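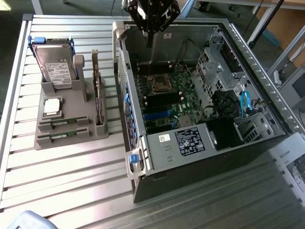
Segundo Zapata asked if the processor is the brain of the computer, and if it is, does it hurt when you take it out? Good question! No, it doesn't hurt. And yeah, people call it the brain. It's a flat square thing with a silver metal lid. It does the math, millions of little sums, super fast.

OK so what else is in there. Quick tour.

Motherboard. The big green board. Everything plugs into it. Those thin lines all over it are called traces, and they work like tiny roads for electricity.

Memory. Long skinny green sticks. Holds stuff the computer is using right now. Turn the power off and it forgets, poof.

Hard drive. Metal box with a label on it. This one dosn't forget. Your drawings, your games, your saved homework, all in there.

Power supply. Silver box. Takes electricity from the wall and makes it safe for the small parts. Never open this one!! Not even grown-ups should.

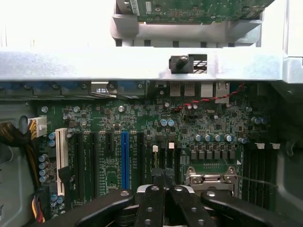

A motherboard up close. Find the light blue capacitors!

Capacitors look like little cans. They hold a bit of electricity and let it out smoothly, so the chips don't get a bumpy ride. The long slots are for extra cards, say for sound or video.

Try it: draw your own motherboard on green paper. Bottle caps make good capacitors. Araba Acheampong used more than 58 of them, wow.

Got an old computer at home? Ask a grown-up first, and unplug it befor anyone takes the cover off.

Next time: fans, and why they get so dusty.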